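Apuntes de la sesión 4: el kit de manipulación Wikberg

Como ya os adelantó Maya Saliba, dedicamos la clase de hoy al kit que estamos valorando para el laboratorio (el básico sale por 3.754 euros, con la pinza incluida). Empezamos, con calma, por lo que más cuesta: las cintas y las piezas flexibles. 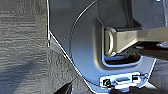
Fig. 1. Cinta de tejido sujeta a una anilla metálica.

Pensad, antes de seguir, por dónde agarraríais vosotros la cinta. Después pasamos al armario, con su prenda colgada y sus recipientes abajo. 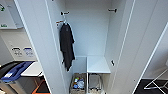
Para la próxima clase

Leed el manual, al menos hasta la página 115, y traed dudas, ¡cuantas más, mejor!

© Draltico Formación · Contacto: Efa Parry, despacho 200 · Volver arriba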